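3.2 Gathering the brush examples

I'll be frank about how we picked this task. We wanted something with long thin objects, because thin objects are where our earlier policy fell over, and Filippos Konstantinidis practices calligraphy in his spare time and had the gear on a shelf at home. So brushes it was! The job is easy to say: move a brush between the pen cup and the rack. Teaching two arms to do it took us most of April.

All the examples were driven by hand through Brevia, our teleoperation setup (two small leader arms, one per hand, described in Section 2). We kept 288 episodes in the end. Ten people drove, and I was one of them, though far from the best. Each driver got 10 warm-up tries that we threw away, and after that everything was saved, clumsy tries included. We argued a fair bit over that last part. My feeling was that a policy that has only seen smooth runs has no idea what to do when the handle slips, and I still think so – the ablation in Section 5 backs me up, at least for the rack half of the task.

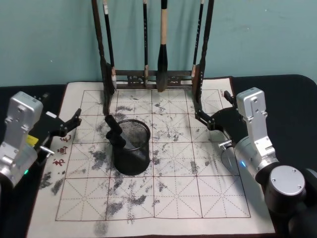

Stulus Letters in Robot Learning, Vol. 2, p. 10

Figure 4. Head camera view of the brush task, with both grippers empty. One brush leans in the wire-mesh cup and four hang from the rack.

The mat in Figure 4 is a water-writing cloth with a printed grid, and we grew very fond of it. Before an episode, the driver read a square off a list and put the cup down there, so we got a decent spread of starting positions without measuring anything. The smudges on it stayed put for the whole collection. I did worry that the network would latch onto them as landmarks, so we ran a small test with a clean cloth (Section 5.3), and the drop was smaller than I had feared.

The cup gave us more grief than the rack did. A brush in it can lean any way it likes, and a driver who comes in from the wrong side ends up pushing the cup along the cloth. We told people to look at the lean first and then choose an arm, left or right, whichever had the shorter reach. Some of them listened. For the rack, the trick was to come in slowly and let a swinging brush settle before closing the fingers.

We labeled each episode with the arm used, the starting square and a plain yes or no for success. The labels were typed in by the driver right after the run, then checked by a second person in Sultow, the little viewer we wrote for this. The two disagreed mostly on what counts as "hung up" – I would call a brush dangling crooked by half its loop a no, and others were kinder.

Last updated: 5 December 2018
Shares: 10 | Comments: 2
Contact the Zacharopoulos Lab | © 2018 The authors | Back to top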